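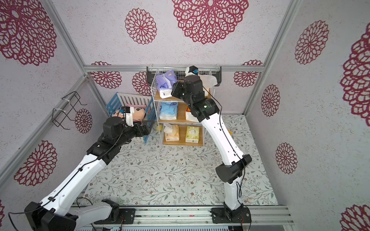

Booth at Flumcombe, left gripper on the rim of the blue basket, right gripper up at the top shelf.

TWO-ARM BOOTH: INSPECTION CHECKLIST FOR THE GRIPPER AND WRIST CAMERA COMPARISON

Site: Flumcombe, booth 2
Inspection date: Monday, February 28, 2022
Inspected by: Radosław Laskowska
Second reader: Haruna Sugiyama
Hardware under comparison: Dudik fingers and Berrada fingers, same arms, same wrist cameras, Flivberg controller throughout
Marks used: PASS, FAIL, OPEN (cannot be decided from what I was given)

Read this before you quote the marks to anyone. A PASS means I checked the item on the day and it held. It says nothing about whether one set of fingers is better than the other. I have been asked that already and my answer is in Part D.

PART A. MOUNTING AND STRUCTURE

A1. Base plates tight on the front rail
PASS
Checked with the wrench, both sides. I pushed each arm sideways at the elbow with the power off and watched the base. No movement I could feel.

A2. Rail fixed to something that does not move
OPEN
The rail is stiff enough. What it stands on I am less sure of. When both arms reverse at the same moment there is a knock from below. Radka on the day shift wrote "normal" in the log. Normal is a description of how often it happens. Somebody please find the source before the faster runs.

A3. Corner posts and side walls
PASS
Posts are square to the back wall. Wallpaper is flat at the corners, no lifted edges for a finger to catch.

A4. Shelving held to the back wall
PASS, with a comment
The bracket holds the shelf against a straight pull. It has never been checked against an arm leaning on it, and leaning is what an arm does when the shelf height in the controller is wrong. I want a limit on downward force at the shelves. The one in the Flivberg settings is the factory value and I do not believe anyone picked it for wire shelving.

A5. Wall rack on the left side
FAIL
Held on with cable ties. Cable ties are fine for holding cables. The rack is inside the left arm's reach and a tie will stretch long before it breaks, so the rack can hang lower than it did last week with no visible damage. Use proper clips or take the rack out. It has no part in the shelf task that I can find in the test plan.

PART B. CABLES AND POWER

B1. Arm cables clear of the joints through full travel
FAIL on the left arm, PASS on the right
The left cable has too much slack near the base. It hangs in a loop, and with the shoulder turned fully out the loop can get under the upper segment. I ran the joint by hand and trapped the cable twice. Shorten the slack and tie it at the elbow end, then repeat the check with the arm powered at low speed.

B2. Cables over the front edge
OPEN
They leave the booth past the front rail, where people stand. There is no cover over them. I was told a cover has been ordered. I was told this in November too.

B3. Thin power wires at the base joint
PASS
Insulation whole where I could see it. Connector seated. I would still like a strain relief here.

B4. Stop button cuts both arms
PASS
Pressed with each arm moving alone and then with both moving. Both went limp every time. Note the word limp: an arm that is holding something over a shelf will come down on it. Keep hands out from under after a stop as well as before.

B5. Joint indicator lights
PASS
They light. A light shows that the joint has power. It does not show that the joint has a correct zero, and two people on this project have told me it does. Home the arms every morning, whatever color the light is.

PART C. WORKSPACE AND OBJECTS

C1. Object list matches what is in the booth
FAIL
The list taped outside has the tissue packs, the plush dolls, the basket and the yellow ball. It does not say which shelf each pack starts on. If the start layout is free, then the Dudik runs and the Berrada runs were not doing the same job, and the comparison is weaker than the slides make it look. Write the layout down. A sketch will do.

C2. Floor between the arms clear before start
FAIL
Soft packs were lying on the mat in front of the shelf, one partly over another. They will not damage the arms. My objection is to the run after: an operator who resets by reaching in with the arms powered. The rule is power off, then reach. I watched it broken within nine minutes of asking about it.

C3. Floor mat lies flat
PASS
No ridge at the front. The printed vines are hard on the camera's edge finding, according to Haruna, and that may well be so. It is not a safety matter and I have not marked it.

C4. Basket placement
OPEN
The basket leans or stands by the left wall with nothing to hold it. A gripper that closes on the rim can carry it along when the arm moves off. Mark a spot on the mat, or put a stop behind it. Also decide whether gripping the rim is allowed at all. The Berrada operator says it is a fair move. The Dudik operator calls it a fault. Both score it their own way.

C5. Soft objects undamaged
PASS
Plush dolls have no loose threads. Tissue packs are worn but closed enough to handle. Replace the crumpled ones between finger sets. A soft pack that has been squeezed all week is an easier thing to pick up than a new one, and whichever fingers go second get the benefit.

PART D. GRIPPERS AND WRIST CAMERAS

D1. Fingers fastened and marked
FAIL
Fastened, yes. Marked, no. Both sets are black and I could not tell them apart at arm's length. I asked which set was on which arm and got two different replies. Put colored tape on the outside of the finger, away from the pad. Until this is done I would not trust any table that has a column headed Dudik and a column headed Berrada.

D2. Pinch force at the fingertip
PASS
Measured at the lowest and highest settings, both under the limit on the site sheet. You can pull a thumb out. I did. Please do not repeat that as a demonstration for visitors.

D3. Camera mount tight after a working day
FAIL on the right arm
The mount turned when I pushed it with one finger. A camera that has turned a little gives a picture that looks perfectly good, and the grasp then lands to one side. How many of the misses blamed on the fingers were this? There is no way to know from the logs. Use thread lock and draw a paint line across the joint so the next person can see movement.

D4. Camera clears the shelf above
OPEN
The camera sits on top of the wrist, so it gets there before the fingers do on any reach under a board. Clearance at the middle shelf is around 7 millimeters with the wrist level. With the wrist tilted I could not get a figure I was happy with. Haruna suggests moving the camera to the side. That changes the view and would mean repeating the earlier runs, and I expect this to be the real reason it has not happened.

D5. Both arms stopped from reaching the same spot
OPEN
The Flivberg controller has a shared zone setting. It is switched on. I drove both grippers toward the middle shelf by hand control and the second arm did slow down, but it did not stop where the screen said it would. One try is not a test. Needs a proper one with a foam block between the grippers.

D6. Same settings for both finger sets
FAIL
Closing speed was raised for one set "to be fair to it." Fair would be the same speed, or a full run at each speed for each set. The claim going around is 22 clean picks in a row. I have asked for the recording, the finger set, the speed and the object, and so far I have the number.

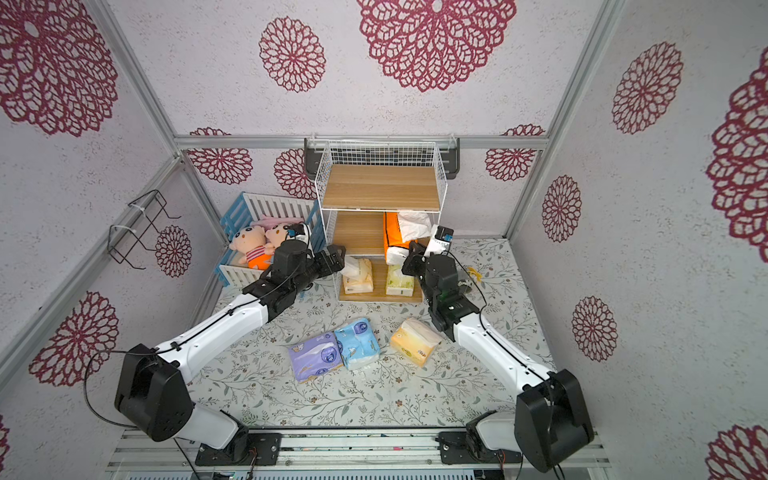 PART E. BEFORE THE NEXT RUN

To be done and initialed. Items marked with a star stop the booth.

* A5 Rack clipped or removed. Radosław
* B1 Left cable shortened and rechecked with power on. Radosław
* C2 Power off, then reach. Read out at the start of each shift, printed on the door. Haruna
* D3 Camera mount locked, paint line drawn. Haruna
* D5 Foam block test, both arms, at the slow setting first. Both of us
C1 Start layout sketched and taped up next to the object list.
C4 Mark on the mat for the basket, and one written rule about the rim.
D1 Tape on the fingers.
D6 One closing speed, written on the run sheet before the run starts.
A2 Find the knock.
B2 Cable cover. If it has not arrived, use the rubber one from the loading door.

COMMENTS FROM SECOND READER (H. Sugiyama)

I agree with the FAIL marks in B1 and D3. On D4, moving the camera was ruled out over the cable length and I can show Radosław the mail. On C5 I think he is too strict, the packs are swapped more often than he saw, but the swaps are not logged, so I cannot prove it and the point stands for now.

On D6: the 22 picks were mine. Berrada fingers, the slower speed, the same pack each time. I would not call it a comparison either. The recording is on the shared drive in the folder without a name.

REPLY (R. Laskowska)

Found the folder. Will watch it before D6 is changed. The mark stays at FAIL and the booth stays off until the starred items have initials next to them.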